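Clearing out the desk before the office moves to Kaltunbridge in January. Thread, mostly so I remember what went where.

The Panderell desk is staying behind. It has 3 drawers and the bottom one has never closed right. Whoever gets it next should lift the front a little and push.

Drawers are done. Old cables went in one bag, paper in another — 70 pages of Ferri invoices I had already scanned, so those are for the shredder.

Started on the top after lunch.

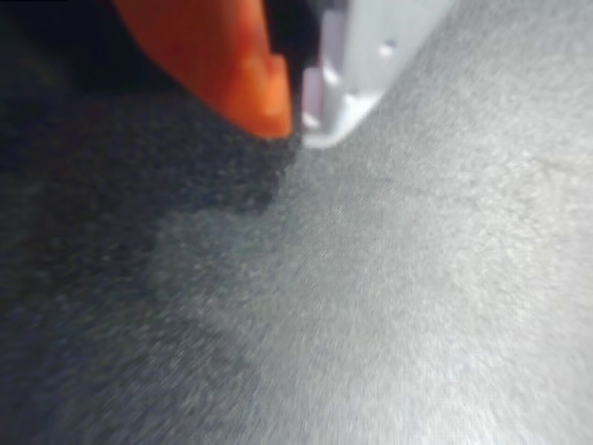
Gray surface, December 2022.

The big box is labeled 237, same as the new room. Monitor stand, keyboard, the good lamp. Mugs are in the small box with towels between them.

If anyone at Zestutbridge still wants the filing cabinet, message me. It's 40 inches tall and fits in the back of a hatchback with the seats down. You'd need to bring a strap.

Still left to do — the shelf over the radiator and whatever is behind the door. Picking that up again tomorrow morning.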